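## 4. Loading the order records into the warehouse

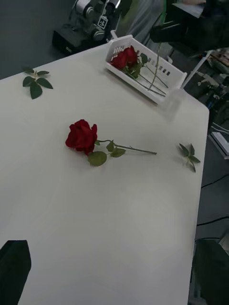 Jana Kröger

**Figure 4.** A single red rose and two loose sprigs of leaves on a white tabletop.

The Rosard order system stores each sale as a header with one or more lines. For the work reported here we copied both into a staging area every night and built the fact table from the lines. The header was kept as a separate dimension, so that changes to a delivery address did not touch the sales figures.

The staging area held 206 tables at the start of the project. Of these, 113 were never read by any report and were left out of the load. The remaining tables were mapped by hand to the layout proposed by Olteanu, with two changes. Dates were stored as whole days, and product names were moved to their own table with a start and end date for each version.

The load was run with Nilus, using the same settings as in Section 3. A full load took 30 minutes on the test server. Night loads were shorter, but their length varied with the number of late corrections sent by the shops. A correction was treated as a new row with a negative amount, followed by the right one. This made the fact table longer and kept old reports unchanged.

Duplicate customers were the main source of error. We found 1427 records that shared a postcode and surname with at least one other record. Levitora merged most of them by its standard rules. The rest were checked against the paper order forms, and where the forms gave no answer both records were kept. The effect of these leftover pairs on the monthly totals is discussed in Section 5.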